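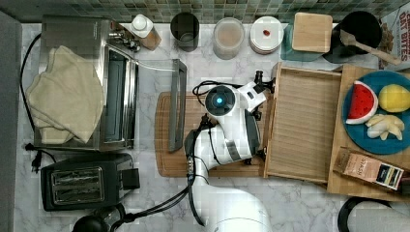
When Oksana Stelmakh moved into her flat in Hodside, the kitchen had one counter and she had the belongings of two kitchens. "I put everything on top," she says, "and then I had no place to cut an onion."

I visited her in October, because I have the same trouble at home and I wanted to learn how other people live with it. Counters are a strange part of the house. We pay a lot for the stone, and then we cover it with things that have no other address.

Oksana worked for seven years in the Didenko bakery, where every table was cleared before the night shift. At home she keeps a softer rule. The cutting board has the middle of the counter and nothing may live on it. Things may visit, she says, but by supper they must go. She chose a wooden one with a strong grain, heavy enough that it doesn't slide when she kneads.

The machines that make heat stay together on one side. A toaster oven and a two-slot toaster may look like one too many, and I told her so. She disagreed with me politely. The small toaster is for the morning, when nobody wants to wait, and the oven is for open sandwiches with cheese, which she learned from her aunt in Tretov. A folded towel often rests on top of the oven, and she takes it away before she turns the oven on.

For light things she likes wood with low edges. Abelardo Inga, a joiner with a workshop in Skurnberg, makes shallow trays with slatted bottoms, and he explained to me why he prefers slats. "Crumbs fall through, and you lift the tray and wipe. With a solid bottom you carry the crumbs around for a month." He sells almost 100 of them in a year, and a small one costs 40 dollars. He also told me that an old drawer will do the same work if you sand it well.

Then there is the matter of colour. A marble counter with grey veins can feel cold in winter, and a teal plate warms it more than I expected. Toy fruit is enough to fill it: a slice of watermelon, a lemon, some peeled banana. It doesn't spoil, and small guests can play with it while the kettle boils. Tea should be kept close to the plate, in its own box, so that a guest can read the name and choose without asking.

I went home and cleared my own board the same evening. The bread bin I moved to the top of the fridge, where I can only just reach it.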